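Zemeswood Evening Gardeners – Session 4 handout
Slugs, snails and what to do about them

Evening all. These are my notes from the session, tidied up a bit for those of you who missed it or (like me) can't read your own handwriting afterwards.

We started with where they live. Slugs spend most of the day under things – pots, planks, old compost bags, the soggy side of a water butt – so a night-time hunt is only half the job. I went round my plot at Clivstead with a torch at ten o'clock every evening in May and kept a tally in the back of my seed book. It came to 2,755 by the end of the month. My hostas were still full of holes, but the lettuces did pick up!

Then we moved on to barriers. I tried copper tape on 18 pots last year and left 15 without. It seemed to help a little where the pots stood on gravel, and not at all where leaves were touching the fence, so do cut back anything that makes a bridge. Crushed eggshells I've given up on. They look nice for a day, then it rains.
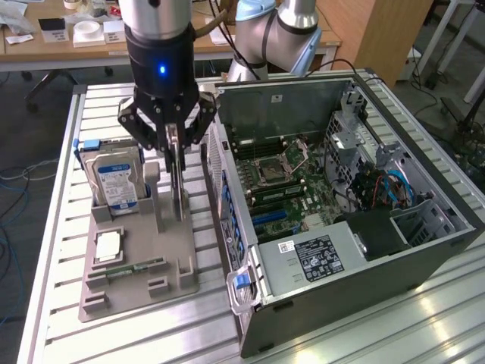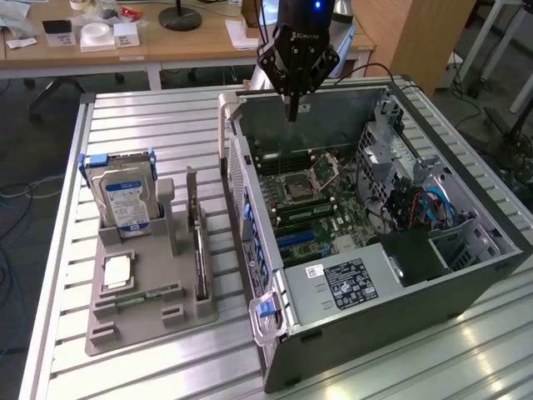
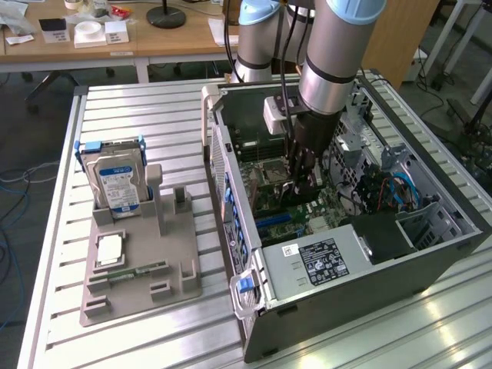
Beer traps next, as promised. Sink a yoghurt pot so the rim stands a finger's width above the soil, otherwise you'll drown the ground beetles, and they're on our side. Half fill it, empty it every other morning, and use the cheapest beer you can find. Somebody asked about milk. I've never tried it and I don't fancy the smell.

Nematodes are the expensive option, but I do like them for potatoes. The soil needs to be warm and damp before they go on and kept damp for a couple of weeks after, and they won't keep, so don't order until you've got a free Sunday. Use a can with a coarse rose – the fine ones clog.

For planting out, hold your seedlings back until they're a decent size. I lost a whole row of Arkum beans by rushing, and the second sowing, potted on and hardened off properly, hardly got touched.

For next time: lift every plank and pot on your plot, see what's underneath, and bring your notes. We'll be doing pigeons and netting.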